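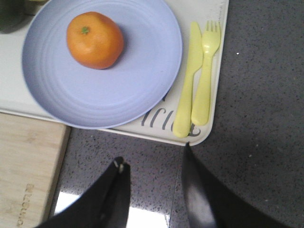

The old customs house at Skemitden will take its first overnight guests in December, after the council approved its conversion to a small hotel in May 2024. The two-storey building above the harbour has been empty since the Prarkeo ferry company moved its offices inland, and the new owners plan 3 suites upstairs and a dining room in the former weighing hall. Breakfast will be plain, with coffee, bread from the Plultton bakery and fruit served the way it is at the owners' other guest house, a single mandarin on a pale lavender plate, carried up to the room on a white tray.

The project belongs to the Nghiêm family, who have run the guest house at Plultton for many years. Manager Vinh Tăng told the council that the stone façade, the slate roof and the harbour bell would stay as they are. A lift will go in at the rear – the only addition visible from the street.

The building covers 300 square metres and sits on a lot of 1,229 square metres, part of which will become a public garden with a path down to the water. Parking drew most of the questions at the hearing. Guests will use the gravel lot on Ferry Road, and the 111 bus will stop at the gate through the summer season.

Work on the roof begins next month. The harbour path will be closed between the slipway and the customs house while scaffolding is up, and walkers should use the upper road.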